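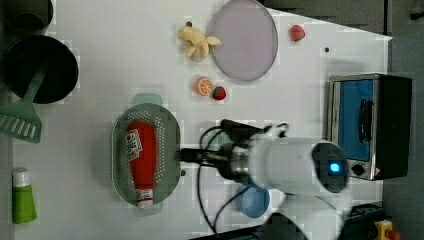
Figure 4.1 Toy kitchen items on a white tabletop, with a ketchup bottle lying in a green colander.

CHAPTER 4
Sorting and Storing Play Materials

Key terms: play set, open storage, home spot, sorting rule, rotation

After reading this chapter you should be able to:
Set up a sorting rule that young children can follow
Choose containers for a pretend kitchen
Plan a cleanup period that fits the daily schedule
Keep a simple stock list for a play area

4.1 The pretend kitchen at the end of the morning

Most early childhood rooms have a pretend kitchen, and most of them end the morning with its contents spread over the nearest flat surface. Figure 4.1 shows a typical mix. There is cookware, including a frying pan and a pot. There is food, including a banana bunch, an orange slice and two strawberries. There are dishes to serve on, and there is a colander with a bottle of ketchup in it.

An adult who is asked to tidy these things will usually start by putting pans with pans and food with food. A four-year-old may not. Children of this age often group by color, so the green spatula goes with the green colander and the strawberries go with the ketchup. Others group by use in a story: the ketchup belongs in the colander because that is where it was when the game stopped. Both are real sorting rules. They are harder to keep up from one day to the next, and the next group of children will not know them.

The teacher's job is to pick one rule, show it plainly and stay with it long enough for it to become habit. At the Kilell Children's Center, which we will follow through this unit, the staff tried three rules in one year before settling on the one described in Section 4.3. The change that helped most was a small one. They stopped saying "put everything away" and began naming one kind of thing at a time — first the food, then the dishes, then the pans.

4.2 What a home spot does

A home spot is the one place where an object goes when it is not in use. It can be a bin, a hook, a shelf or an outline drawn on paper. Large, flat items such as plates do well on an open shelf. Small food pieces need a container with sides, and the container should be shallow enough for a child to see the bottom.

Colanders and bowls cause trouble here. They are play items, but they are also containers, and children fill them. Decide early whether a colander may be put away full. The Kilell staff decided that it must be empty, and they posted a picture of an empty one on the shelf at child height.

The center has 14 home spots for its kitchen area, down from 17 the year before. Each June the staff check every piece against the stock list and take out anything cracked or missing a part.

Before you read on

Look again at Figure 4.1 and write down two sorting rules that would work for these items. For each rule, note which item is hardest to place — the tube with the white cap is a good one to start with. Keep your notes. You will need them for the planning activity in Section 4.3.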